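Rechercher sur le site Saisissez un mot-clé OK

Rubrique : Maison et atelier > Entretien > Surfaces et plans de travail

Entretenir une table blanche : taches, rayures, jaunissement

Une table blanche supporte mal l'à-peu-près. Sur un plateau en chêne, un rond de café se fond dans le veinage pendant des semaines. Sur du blanc, il se voit depuis la porte. Les conseils qui suivent valent pour les plateaux mélaminés, stratifiés ou laqués, dans une cuisine comme dans un atelier. Pour le bois peint à la main, allez directement à la fin de la page.

Savoir à quoi on a affaire

Avant d'acheter un produit, regardez sous le plateau. Les fabricants y collent souvent une étiquette avec la matière et les consignes. S'il n'y a plus rien, examinez un chant. Sur un mélaminé, on distingue le panneau de particules dès que la bande de chant se décolle un peu. Le stratifié laisse voir une ligne brune ou noire très fine le long de l'arête. La laque recouvre tout d'une seule peau, chants compris, et sonne plus sourd sous l'ongle.

Le mélaminé accepte presque tout sauf l'eau qui stagne dans les joints. Le stratifié est le plus solide des trois. La laque craint l'alcool, l'acétone et les éponges qui grattent, y compris le côté vert des éponges ordinaires, même quand on appuie peu.

Le nettoyage courant

Eau tiède, une goutte de liquide vaisselle, chiffon microfibre bien essoré. On passe une première fois, on rince le chiffon, on repasse à l'eau claire, on essuie. Le rinçage est l'étape que l'on saute et c'est de là que vient le voile gris des plateaux blancs : une pellicule de savon qui sèche, retient la poussière et finit par coller. Si le voile est déjà là, un mélange de vinaigre blanc et d'eau à parts égales l'enlève en deux passages. Ne laissez pas le vinaigre reposer sur les chants.

Pour une table qui sert tous les jours, un nettoyage complet le dimanche suffit, avec un coup de chiffon humide le soir.

Les taches, une par une

Café et thé : pâte de bicarbonate et d'eau, étalée au doigt, laissée 5 minutes, retirée au chiffon humide. Ne pas frotter en rond sur une surface brillante.

Curcuma, curry, sauce tomate : nettoyer tout de suite au liquide vaisselle pur. S'il reste une auréole jaune, placez la table près d'une fenêtre si elle se déplace. La lumière du jour décolore le curcuma mieux que la plupart des détachants.

Stylo à bille : alcool ménager sur un coton, par petites touches, en changeant de face à chaque passage. Jamais sur la laque. Pour la laque, lait démaquillant ou savon noir, et de la patience.

Feutre indélébile : repasser sur le trait avec un feutre effaçable pour tableau blanc, essuyer aussitôt, recommencer. Cela marche sur le stratifié, moins bien sur le mélaminé mat.

Colle à bois : attendre qu'elle durcisse et la soulever avec une carte en plastique. Fraîche, elle s'étale et entre dans les pores du chant.

Traces de caoutchouc ou de semelle : gomme blanche d'écolier. La gomme magique en mélamine fonctionne aussi, mais c'est un abrasif très fin. Sur un plateau brillant elle laisse une zone mate que rien ne rattrape.

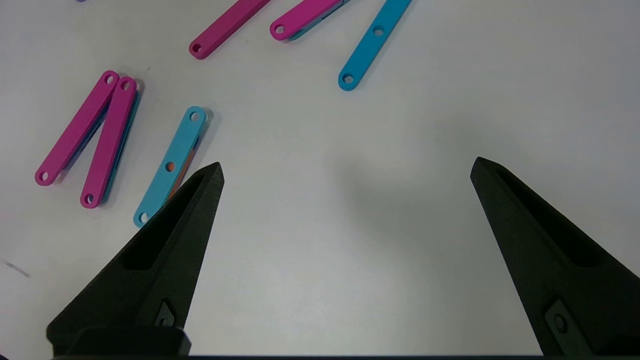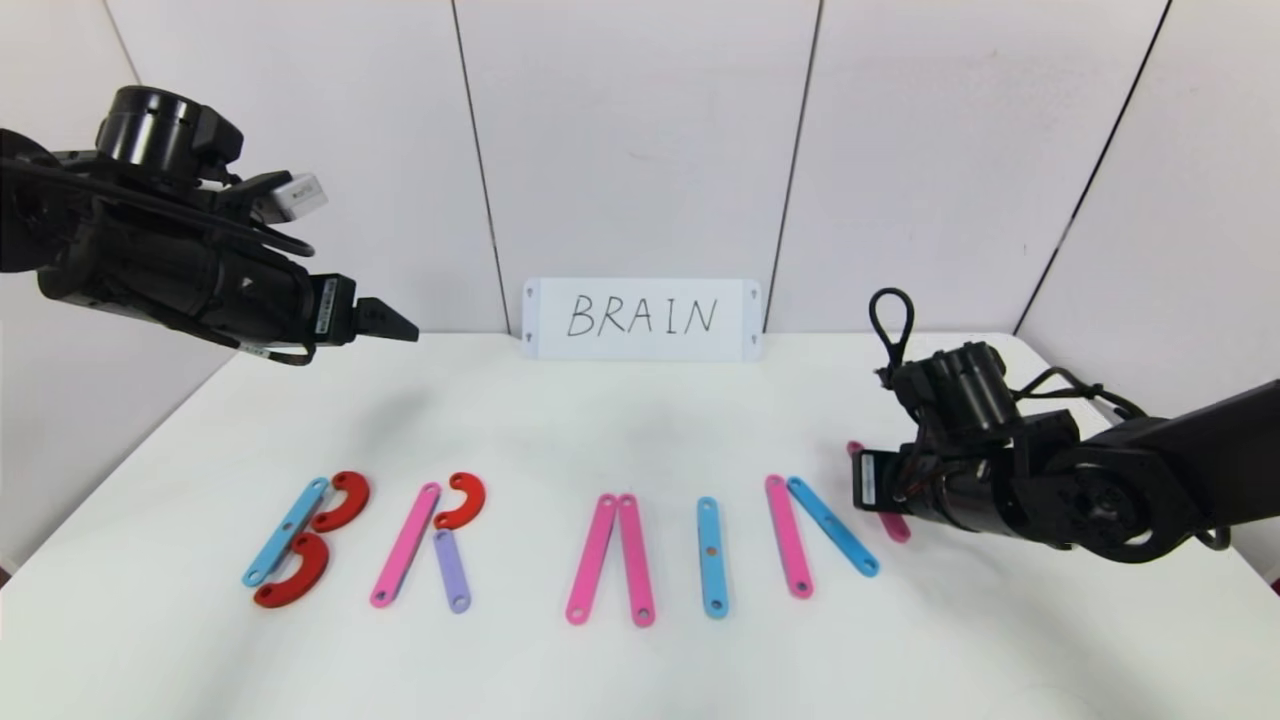

Les marques grises posent un autre problème que les taches. Elles viennent d'un objet dur traîné sur le plateau : un étau, une boîte à outils, le pied d'une lampe. Pour les juger, placez-vous de façon à bien distinguer l'ombre du reste, car sur un plateau blanc une ombre grise et diffuse, comme celle qui s'étale entre les deux doigts noirs de la pince, se confond facilement avec un frottement. Passez ensuite l'ongle en travers. Si l'ongle n'accroche pas, c'est un dépôt de matière et la pâte de bicarbonate en vient à bout. S'il accroche, le revêtement est entamé et aucun nettoyant n'y changera quoi que ce soit. Pour tout ce qui reste posé à demeure, collez des patins de feutre et changez-les quand ils s'aplatissent. Un grain de sable pris dans un vieux patin raye autant qu'un clou.

Reboucher une rayure

Pour une rayure fine, un stylo de retouche blanc suffit. Essayez-le d'abord sous le plateau : les blancs varient beaucoup, du bleuté au crème. Nous avons utilisé le stylo Tultix sur un mélaminé et la cire à chaud Jalia sur un éclat de chant. Le premier est trop froid de ton pour une table qui a quelques années. La cire se mélange, ce qui permet d'ajouter une pointe d'ivoire.

La marche à suivre pour la cire :
Dégraisser la rayure à l'eau savonneuse et laisser sécher une nuit.
Faire fondre une petite quantité de cire et remplir avec un léger excédent.
Laisser refroidir, araser avec le bord d'une carte en plastique tenue presque à plat.
Lustrer avec un chiffon sec.

Un éclat profond sur un coin demande du mastic polyester, puis un ponçage au grain 400 et une retouche de peinture. Sur une table de travail, la réparation se verra toujours un peu de près.

Le jaunissement

Deux causes possibles. La fumée et les graisses de cuisson forment un film qui part au savon noir dilué dans l'eau chaude. Si le chiffon ressort jaune, continuez. S'il ressort propre et que la table reste jaune, c'est le revêtement lui-même qui a viré à la lumière, et il faut repeindre ou vivre avec. Pensez à déplacer de temps en temps les objets qui ne bougent jamais, sinon leur contour finit par rester dessiné en plus clair.

Chaleur et eau

Pas de casserole sortie du feu directement sur le plateau, même sur du stratifié. Un dessous-de-plat en liège fait l'affaire. Pour le fer à souder, une plaque de silicone. L'eau est plus sournoise : elle entre par les chants et fait gonfler le panneau, et un panneau gonflé ne redescend pas. Un cordon de silicone transparent sous l'arête protège bien les tables placées près d'un évier.

Le bois peint

Ni vinaigre ni alcool. Savon noir très dilué, chiffon presque sec, une couche de cire incolore en avril et une autre à l'automne. Si la peinture farine au toucher, il faut poncer légèrement et refaire une couche avant de cirer.

Mots-clés : table blanche, mélaminé, stratifié, rayures, bicarbonate, atelier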